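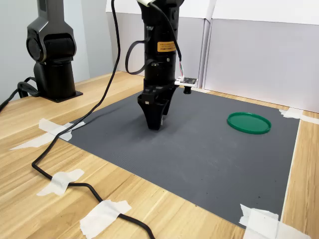 Setting up the work area

Before you start, the Gisia arm must be bolted to its base plate and the Vevlow controller must be switched off. Leave the controller off until step 5.

1. Clear the tabletop and wipe it down. Dust under the mat makes it creep.

2. Lay the mat flat and tape it down with white masking tape. Use more tape if a corner lifts. Do not use double-sided tape — it leaves a residue that the mat does not recover from.

3. Run the arm cables along the outside of the work area and tape them to the tabletop. Leave enough slack for the arm to reach every corner of the mat.

CAUTION: Keep hands, sleeves and loose cables out of the work area whenever the controller is on. The arm can move without warning after a program is loaded.

4. Place the starter parts on the mat, well apart from each other. The green lid is the target. The white block is the part to be picked up.

5. Switch on the controller and open the wrist view. Both parts should be visible with the gripper open.
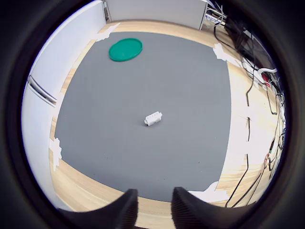

WRIST VIEW AND HEIGHT CHECK

The wrist view is round and has a black border. Straight edges look bent in it, most of all near the border. This is normal for the lens and the software corrects for it. Do not try to fix it by turning the lens.

6. Select Height Check from the Brurnora menu and set the speed to 2.

7. Jog the gripper over the lid and bring it down in small steps. Stop as soon as the gripper is just above the lid, then press Save Height.

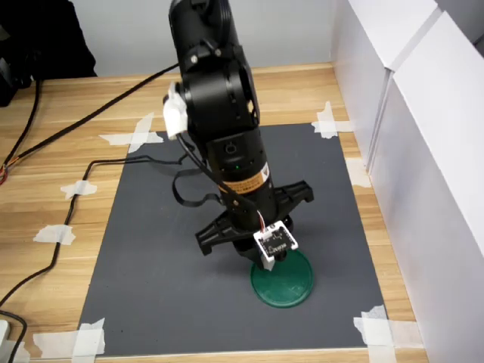

Gripper lowered over the green lid, arm pointing straight down at the mat.

Note: Check the wrist cables at this height. They should hang freely and must not be pinched when the wrist turns. If a cable pulls tight, raise the arm and refit it before going on.

CAUTION: Do not press down on the lid to find the height. Too much force can bend the fingers, and bent fingers are not covered by the warranty.

8. Raise the arm, select Pick and Place, and set the grip force to 22. A higher setting will mark soft plastic parts.

9. Press Run Once and watch the wrist view. The fingers should close on the block and carry it to the lid.
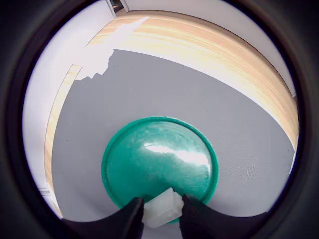

If the block slips, raise the grip force by 4 and run the step again. If it still slips, clean the finger pads with a dry cloth. Glare on the lid can also upset the part finder — turn off any lamp directly over the table, or close the blinds, and repeat step 9.

10. When the cycle runs cleanly, press Save Program. The controller stores up to 1000 cycles in its log, then writes over the oldest.

Replacement mats and finger pads can be ordered from Ó Dálaigh. Have the serial number of the arm ready.

Guide last updated Jan 15, 2025

We use cookies to remember your language and region. By continuing to browse this site you agree to our use of cookies. Accept | Manage settings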